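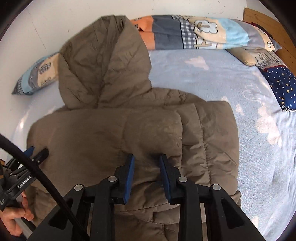
Winter Coat and Bedding Program: Where We Are in July

Dear Mr. Conneely,

I hope the summer is treating you kindly. I promised you a proper report before the Cullinane grant reached its halfway mark, and I'm glad to say there is plenty to tell, though I'll try not to run on the way I did last time!

The short version is that the Wela Street store is open, dry and filling up. Donations of coats, quilts and blankets have reached 689 pieces since spring, against the 700 we had set ourselves for the whole year, so we'd like to talk with you about raising that number. Of those, 335 have already gone out to families in Hurnness, mostly in the cold snap we had just after opening (you'll remember the snow on the tulips).

Money first, as I know your board likes it. The washing and repair budget was $4,000 and we have been careful with it. Padded coats turned out to be the expensive part, as they need a long, slow tumble and the zippers fail more often than the fabric does. Crescencio Zamudio has taught four of our regulars to replace a slider without pulling the whole zipper, and that alone has kept a good many coats out of the rag bin. We did move a little from transportation to thread, patches and spare zippers, with your office's approval.

Not everything has gone smoothly. The second dryer at Clisine was out for three weeks, and we are still short of children's sizes, especially for the eight to twelve crowd. Mattress covers have been slow too. I had hoped the hotel would help us there, and I'm still hoping.

Between now and the fall we want to get every shelf labeled by size, settle the evening pickup hours with the school, and find a second van driver. Come and see us if you are passing through. The coffee is much better than it was, and the stairs have a handrail now.

With warm thanks from all of us at the store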